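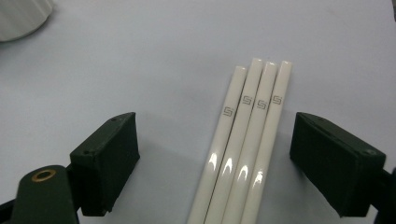 The $300 Drawer

By Joelle Twal

The promise arrived in my inbox in October, under the subject line "Your kitchen is holding you back." Prinero, a company that sells drawer dividers by subscription, wanted me to know that a messy kitchen makes people eat worse, sleep worse and fight more with the people they live with. For $300 a year it would send a new set of trays every season, along with a booklet on how to "re-home" my utensils.

I asked the company where the part about sleep came from. A spokesman sent me a link to a survey of its own customers. The people who had paid for the trays said they felt calmer. There was no comparison with people who had bought a cheaper tray, or thrown out a few spatulas, or done nothing and waited for a better month.

That is pretty much the state of the evidence behind the home organizing boom. The claims are large and the studies, when you can find any, are small or paid for by someone with a tray to sell. I have no quarrel with a tidy drawer. I have a quarrel with being told it will fix my marriage.

Zyanya Ponce worked as a professional organizer in Mirnstead for nine years before going back to bookkeeping. She says the first visit was nearly always a success. Bags went out to the curb, the counters came clear, the client cried a little and hugged her. The trouble was the second visit.

"I'd come back in three months and it was the same kitchen with better boxes," she told me. "They hadn't stopped buying things. I'd given them more places to put things."

She doesn't think she was cheating anyone. Some clients had just moved, or lost a parent, and needed a second pair of hands for an afternoon. Those jobs she remembers fondly. The repeat customers are the ones that bother her, and they paid most of her rent.

Ashraf Zaki takes the other side. He runs a small organizing business a few blocks from her old office, and when I read him the Prinero email he laughed, then defended it. People spend money on gyms they never visit, he said, and at least a divider stays in the drawer. He also pointed out that I had called him from a kitchen table I'd described as "mostly mail." Fair enough.

Still, I pressed him on results. How many of his clients keep the system going after a year? He didn't know. He had never called to ask, and neither had the two other firms I contacted. A business that talks this much about changing lives might want to check on a few of them.

What did persuade me, a little, was a visit to Ayten Çınar, who has cooked in the same narrow kitchen since her children were in school. She owns no dividers. The big spoons stand in a jar by the stove and everything else goes in one deep drawer, where she finds it by feel. The system, if you want to call it that, cost her the price of the jam that came in the jar.

I asked if the drawer ever got on her nerves. She said it used to stick in the summer, so her son sanded the side of it.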